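Why I've gone off the settlement cheque

I spent a good part of last November sitting in the back row of a civil courtroom, and I'm still a bit cross about it. I wasn't a party to anything. My neighbour was suing a storage company called Grerkeck over a flooded unit, she didn't want to go alone, and I had leave owing. So off we went with a thermos and a bag of mandarins, thinking we'd be home by the end of the week.

We were not home by the end of the week! The hearing had already been moved twice before I got involved, and it was moved again on the first morning, when Grerkeck's side turned up with 518 pages of documents they'd only just found. The judge was plainly annoyed (she took her glasses off, which I came to learn was a bad sign) but she gave everyone another nine days to read them. And you can see why she did. If you don't let people read the stuff, you get an appeal, and then you're all back there in two years' time.

What gets me is who pays for the nine days. A company has a lawyer on a retainer and a budget line for this sort of thing. My neighbour had a casual job at a garden centre and had to ask for the same favour from the same manager for the third time. By then she'd spent more on parking than I spend on groceries in a month.
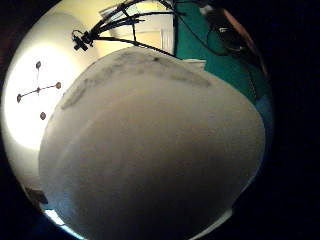 White and rounded, with a few grey smudges near the top.

Then came the offer. It always comes, apparently, in the corridor, about ten minutes before you're due back in. It was less than half of what she was asking for, it had a confidentiality clause as long as your arm, and she had until lunch. Her solicitor, Homa Najafi, was very good about it and laid out the odds both ways without pushing. My neighbour signed. I'd have signed too, I reckon, with my feet hurting and another adjournment on the cards.

I know the argument for settling. Courts are clogged, trials are a gamble, and plenty of people are better off with a sure thing than a maybe. Fair enough. But when the sure thing only looks good because the waiting has worn you down, I don't think we should be so pleased with the settlement rate. A high number there can mean a lot of tired people.

I'd start small. If one side's late paperwork causes the delay, that side should cover the other's lost wages and travel for those days, paid straight away and not argued over at the end. I'd also like offers made in that last hour to stay open overnight, so a person can go home, have a proper tea and think.

She's got the money now and has spent most of it on a new fridge and a dentist. We still park on the same street as the courthouse when we go to the markets, and she still won't look at it.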